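Kimari has stopped all packing trials on its two-arm bench at the Grullwood laboratory after a fault in the left arm on 6th June. No one was hurt. The company said the arm did not obey a stop command and continued to close its gripper until the power was cut by hand.

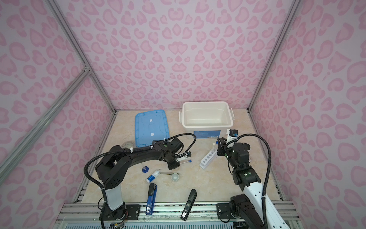
*Photo: Kimari / Grullwood laboratory*

The bench is used to teach the arms to handle test tubes, tweezers and other small laboratory items. According to the safety officer, Samina Khokhar, the stop command was sent from the operator's screen and was received by the right arm only. The controller of the left arm recorded it 189 seconds later.

"This is a very long time for a machine that works near people's hands," Ms Khokhar said. She added that the red button on the wall worked correctly.

The bench had completed 2,487 cycles before the fault. Engineer Woo-jin Wi has examined the log and believes that a software update, installed in November, changed the order in which messages are sent to the two controllers. He has not yet been able to repeat the fault, and he did not want to exclude a damaged cable.

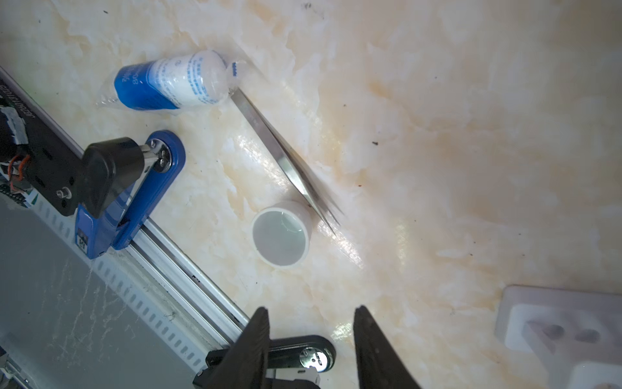
*The worktop and rail, with tweezers and a small white cup within reach of the gripper.*

Fendus, which supplied the controllers, will send a technician to Grullwood. Until the visit, staff will do the work by hand, and the centre has asked two other laboratories with the same controllers to check their logs.

Kimari said the trials will start again after 100 stop tests are completed without error.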